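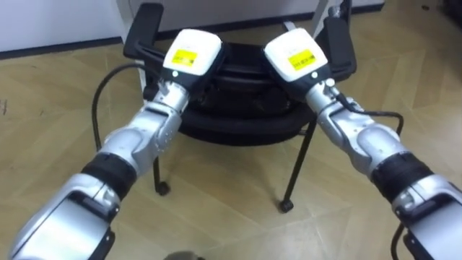
椅子归谁管

2021年12月16日

Vurnness把三楼的机器人试点又延长了两个月，通知贴在电梯口，措辞和上一次差不多：员工从重复劳动中解放出来，转向更有价值的工作。我在这栋楼里上了六年班，写过不少类似的通知，所以对“更有价值的工作”这几个字比较敏感。写的人通常还没想好那是什么工作。

先交代一下事情的范围。试点做的是会后复位，就是会议散了以后，把带轮子的椅子推回桌边，摆正，让下一拨人进来时房间看着像没人用过。这活儿原来归Brurkeck的保洁班组，夹在擦桌子和倒垃圾之间，合同里甚至没有单独列出来。Wundus拿来的方案把它单独拎了出来，起了个名字叫“空间重置”，配上一张流程图，于是一件顺手的事就变成了一个岗位，再由机器去填这个岗位。

我觉得多数办公室自动化都是这么开始的。得先把一件小事描述得足够大，才值得为它花钱。

Wundus的介绍材料里有一个数字，说全楼登记在册的可移动座椅有1,766把，每天都存在“错位”。这个数字我相信，资产表上确实有这么多。可错位两个字就很有意思了。一把椅子离桌子远了一点，坐下来的人自己会拉过去，这个动作从来没有进过任何人的工时表。现在它被算成了一次待处理的偏差，乘以椅子数，再乘以工作日，得出的节省工时相当漂亮。我问过做测算的同事，里面有没有扣掉“反正会有人自己拉一下”的部分，她说模板里没有这一栏。

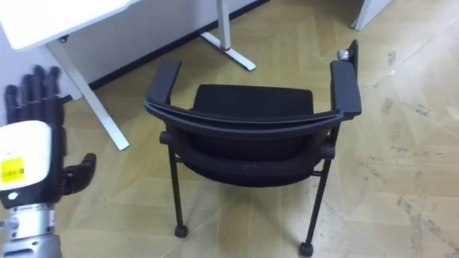

我去三楼看过几次，也愿意说几句公道话。用金属和塑料做的手去对付一把普通办公椅，难度比外行想的大得多。椅背是弧形的，扶手往外支着，底下还有脚轮，从哪里下手、用多大劲、推的时候会不会偏，人不假思索就做了，机器每一步都得有人替它想过。做这件事的工程师很认真，跟我说话也不吹牛，问到没把握的地方就直接说没把握。吹牛的是幻灯片。

我的疑问在别处。试点开始以后，三楼人的工作变成了什么样？

最先变的是保洁班组。按Brurkeck和我们签的补充协议，试点区域的椅子由机器负责，班组不再碰。听上去是少了一件事，可班组的人告诉我，现在进房间之前要先看门上的牌子，牌子翻到红面就得等，等完再回来，原来一条顺着走的路线被切成了几段。拖地本来要先把椅子拉开，拖完推回去，现在拉开以后能不能推回去成了一个要请示的问题。有人推回去了，被记了一笔“干预”。一个干了多年的保洁，因为把椅子推进桌子底下，出现在了异常报表里。

报表本身也是新增的工作。楼层行政每天下班前要填一份复位情况，哪间完成，哪间没完成，没完成的写原因。原因有下拉菜单，一共十几项，她最常选的是“其他”。她以前管订房、管访客、管打印纸，每样都跟人打交道，现在有一段时间专门跟一张表打交道。这段时间没有人给她算成本，测算里的人力只有保洁的，她属于“既有资源”。

再有就是开会的人。试点区域发过一份使用须知，请大家散会后不要把包、外套和线缆留在椅子上，不要把椅子两把叠着放，不要自行带椅子去别的房间。单看哪一条都不过分。合在一起看，意思是人要先把房间整理到机器方便整理的程度。我有个同事说得比较损，他说照着须知做完，椅子也差不多摆好了。

支持者会说，这些都是磨合期的问题。这话我听过很多遍，自助报销上线的时候听过，门禁改人脸的时候也听过。有些问题确实磨过去了，门禁现在没什么人抱怨。报销那套呢，原来财务做的分类和贴单，最后是平均摊到了全公司每个人头上，财务的编制减了，大家的晚上少了一点，报告里写的是效率提升。所以听到“磨合”我总想多问一句，磨掉的是哪一边。

还有人会拿Ragnarsson的例子来说服我，说人家的培训中心已经用了一年，效果很好。我找机会跟那边的行政吃过一顿饭。他们那里房间大，布局固定，课程表提前一个月排好，椅子只有一种。他对机器评价不低，说夜里没人的时候让它慢慢做，早上来看八成是齐的，剩下的顺手弄一下。我问顺手弄一下的是谁，他说是早班保洁。早班保洁原来几个人，现在还是几个人，只是上班时间提前了半小时。我不认为这说明项目失败，他自己也没这么看。可是拿它来论证我们能减少外包人手，就跳得太远了。 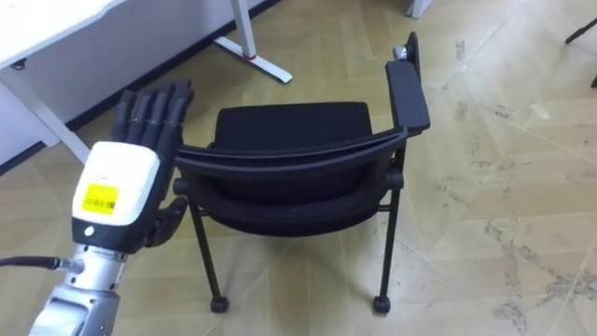 减人手才是这件事里大家不明说的部分。Brurkeck在我们楼里有31个人，合同到明年1月续签。试点的延长期正好盖过续签的日子，通知里没有提这一点。我不想把人往坏处想，也许排期的时候真没注意。但是凡参加过外包谈判的都知道，桌上摆着一份“空间重置自动化进展”，对面报价的口气是不一样的。机器那时候能不能干活甚至不太要紧，它只要在三楼就行。

班组的人比我更早想到这一层。有一位跟我说，她不怕机器把活儿干完，怕的是机器干一半，人减了一半，剩下的那些零碎全归留下来的人。我没有什么能反驳她的。零碎活儿最难写进合同：地上的鞋印和拖痕，门后面的一把伞，白板槽里干掉的笔，哪个房间的空调漏水把地板泡翘了一块。这些都是推椅子、拉椅子的时候顺便看见的。把推椅子单独拿走，“顺便”也就没有了，以后谁看见，看见了报给谁，方案里找不到。

有人劝我，说你一个做行政的，写这种东西像是反对进步。我不反对机器搬椅子。要是哪天会议厅撤场，大概800把椅子要连夜从一头挪到另一头，有东西能替人的腰，我第一个签字。那种活儿伤人，时间又难看，大家抢着不去。可是Wundus没有先做那个，因为那个太难，而三楼的小会议室光线好，地面平，离参观路线近。选场地的理由我能理解，只是选完之后别再说是为了减轻员工负担。

我给管理层提过几条意见，在这里再写一遍，省得又说没收到。

测算里要把楼层行政填表的时间、保洁等门牌的时间加进去，按实际的工资算，不要写“既有资源”。班组动了椅子不应该记成异常，记也可以，请把名字去掉。延长期的结论在续签谈完之前不要拿上谈判桌，如果一定要拿，就把没完成的那部分一起附上。另外试点区域的保洁路线应该让班组自己重新排一次，他们知道哪间几点空，比系统知道得早，因为他们听得见里面有没有人说话。

最后一条我提的时候会上有人笑了。我提得很认真。六年里我没有为椅子收到过一次正式投诉，收到最多的是空调，其次是三楼男厕的水龙头。那个水龙头报修单上的状态到昨天还是“待排期”。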